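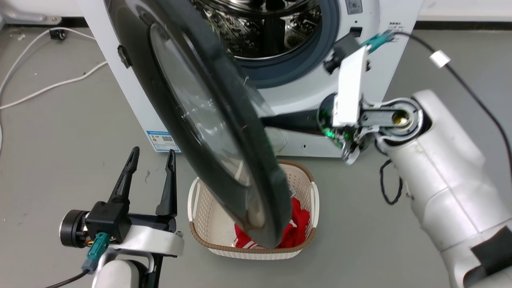 A front-loading washing machine with its door open.

Remedios Cruzado keeps her door keys in a jam jar behind the counter, and she had to look for them twice before we could sit down. It was Monday, a little after seven in the morning, and the first customers were already waiting outside with their bags.

She has run the laundry on the corner of Mosoti Street for eleven years. Before that she worked in a hotel, also with linen. "I ironed sheets in a room without a window," she told me. "When I came here and saw the street through the glass, I thought, this is enough for me."

I wanted to speak with her about how people wash their clothes, and how this has changed. She found the question strange at first. Then she spoke for almost two hours.

The biggest change, she says, is temperature. When she opened, most customers asked for 60 degrees for everything, and for towels even more. "The old ladies wanted to boil. If I said forty, they looked at me like I am selling them dirty water." Now the younger customers ask for cold, and they ask also which powder she is using. She has nothing against it. For shirts and trousers she finds that 30 is good, but for kitchen cloths she still goes to 60 and does not discuss.

About powder she has strong opinions. "Everybody puts too much. They think more soap is more clean. Then the soap stays in the cloth, the towel becomes hard like a board, and they come to me and say the machine is bad." At home she uses half of what is written on the box. Softener she does not put on towels at all.

I asked about stains. She closed her eyes, as if I had asked about an illness in the family.

"Wine is not a problem. Blood is not a problem, if you use cold water and you come quickly. The problem is oil that somebody has already ironed." One of her regular customers, Gus Szabo, is a cook, and his jackets arrive each week with oil on the sleeves. She rubs the marks with dish soap and leaves them overnight before washing. Mr Szabo came in while we were talking, put down his bag, and confirmed that he had once tried to do it himself. "I made it worse," he said, and left again for work.

Her prices have gone up two times since she opened, and both times she was ashamed to write the new paper for the window. Electricity is the reason, and the rent. Some families who came every week now come only for blankets. "I understand them. A blanket does not go in a small machine. For the rest they manage at home."

And what should they do at home? She advises to leave the door of the machine open after the wash, to wipe the rubber, and to clean the filter more often than they want. Also to look in the pockets. In her drawer there are coins, a bus card, 2 wedding rings - one was collected, then brought back by mistake in another pair of trousers.

She does not plan to stop working soon. Her nephew Afiq Hutapea helps on Saturdays and would like to offer delivery by bicycle. Remedios is not sure. "If they don't come in, I don't see them," she said. "And wet sheets for the line, on a bicycle, who will carry this?"

The first wash of the morning was ending, and she stood up to empty it.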